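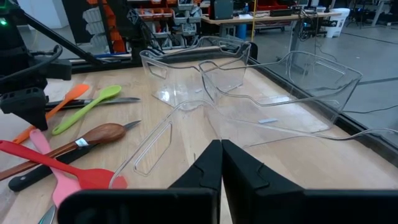
Figure 1 - Les spatules, les couteaux et les bacs transparents sur la table de travail.

2. Méthode de rangement

Notre groupe (Shu-fen Shih, Edin Stoyanova, Martti Nieminen) a étudié le rangement des petits ustensiles dans une cuisine partagée par 20 étudiants. Nous avons choisi des bacs en plastique transparent, parce que l'on peut voir le contenu sans ouvrir ni déplacer quoi que ce soit.

Au début, nous voulions trier les objets par couleur. Cette idée a été abandonnée en juin, après une discussion avec Pin-yu Yu : la couleur aide à reconnaître une spatule, mais elle ne dit rien sur son usage. Nous avons donc retenu le tri par fonction - couper, mélanger, râper.
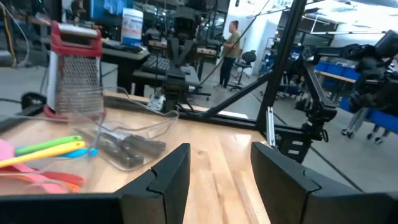

Les couteaux posent la question la plus difficile. Dans un bac commun avec les spatules, ils doivent rester couchés, les manches du même côté, et la personne qui cherche une spatule ne doit pas passer la main au-dessus des lames. La râpe en boîte prend beaucoup de volume et nous proposons de la laisser debout, hors du bac.

Sept étudiants ont répondu à notre questionnaire. Quatre préfèrent un bac séparé pour les couteaux. Martti pense que c'est trop de place perdue sur une table de cette taille, et nous n'avons pas encore décidé. L'étiquetage des bacs est traité dans la partie 3.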